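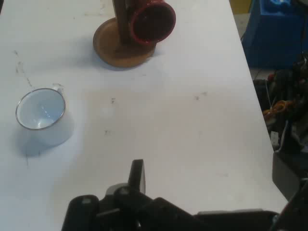 Minutes of the tearoom and tableware meeting

Held in August, 2 pm, second-floor tearoom, Vainio building

Present: Radomir Janevski (chair), Živko Stoyanova, Þórey Snorradóttir, Dušan Kovačević (minutes)
Apologies: Ognjen Nedeljković

1. Minutes of the previous meeting

Accepted with one correction. Under item 5 the replacement kettle lead was recorded as ordered. It had been requested but not ordered. DK has amended the file copy.

2. Matters arising

2.1 Descaling of the water heater was completed. The next descaling is to be entered on the sheet inside the cupboard door.

2.2 The drawer runner to the left of the sink still sticks. ON has the part. Carried forward.

3. Mug storage

3.1 ŽS reported on the trial of the mug tree on the white table. The stand has a round wooden base in a light brown and a darker wooden post. The red mug has been kept on it during the trial. Other mugs remain on the shelf over the sink.

3.2 ÞS asked whether a hanging mug should face into the table or out over it. Users had done both. RJ said that direction did not matter provided the handle was fully over the peg. Agreed.

3.3 DK raised stability. With mugs on one side only, the stand can be tipped by a knock to the top of the post. ŽS proposed loading opposite sides first. Agreed. A note to this effect will go on the shelf edge and not on the stand itself.

3.4 Mugs are to be dried before hanging. ŽS had found water marks on the base of the stand on two mornings and had wiped them off. No swelling of the wood noted so far.

3.5 A second stand was discussed. Grarnero supplies a similar model under catalogue number 1658. RJ preferred to wait for the end of the trial. ÞS disagreed and asked for this to be recorded: in her view the shelf is already over capacity and the trial has run long enough. Decision deferred to the next meeting.

4. Enamel ware

4.1 The white enamel cup is to stay in use and to be kept standing upright on the table. It is not to be hung on the stand, as the small handle does not sit well on the pegs.

4.2 Enamel is not to go in the microwave. RJ noted that this had been minuted before. The existing notice has faded and will be reprinted in larger type.

4.3 Rims are to be checked for chips at the monthly wash. Any cup chipped on the inside is to be withdrawn. Chips on the outside of the foot are acceptable.

4.4 ÞS had obtained a price for 4 further enamel cups from Sukico. The price excludes delivery. She will ask whether they can be added to the next general order.

5. Table surface

5.1 The white top shows faint grey scuffs, small dark specks and a few thin streaks. DK had tried washing-up liquid and a soft cloth on a test patch near one corner. Some specks lifted. The scuffs did not.

5.2 ŽS suggested a cream cleaner. RJ was against any abrasive on the whole top until the effect on the finish is known. Agreed to test on the underside of the overhang first, then on one scuff only.

5.3 Felt pads under the stand were proposed by DK. ŽS said felt holds water and would sooner use cork. Cork agreed. Offcuts are available in store room 437.

5.4 Coasters: no agreement reached. Left to users.

6. Floor area beside the table

6.1 The floor next to the table remains cluttered. The blue plastic container is to be emptied and its contents sorted before anything else in that area is moved. DK to do this with ÞS.

6.2 Items without an owner will be held on the bottom shelf of the store room until the next meeting and then disposed of.

6.3 RJ asked that a clear walking strip be kept along the edge of the table. ŽS will mark it with tape once the floor has been cleared.

7. Any other business

7.1 The tea towels from Skaltulitz shed lint on dark glazes after several washes. They are to be used for hands and worktops only. The older cotton towels are to be kept for mugs and cups.

7.2 ÞS asked for the dishwasher filter to be added to the monthly list - agreed.

Actions

RJ - reprint the microwave notice
ŽS - shelf-edge note on loading the stand; floor tape after clearance
ÞS - Sukico delivery query; revised monthly list
DK - cleaner test on underside and one scuff; cork under the stand; blue container, with ÞS
ON - drawer runner

Next meeting: same room, 2 pm, date to be circulated by RJ.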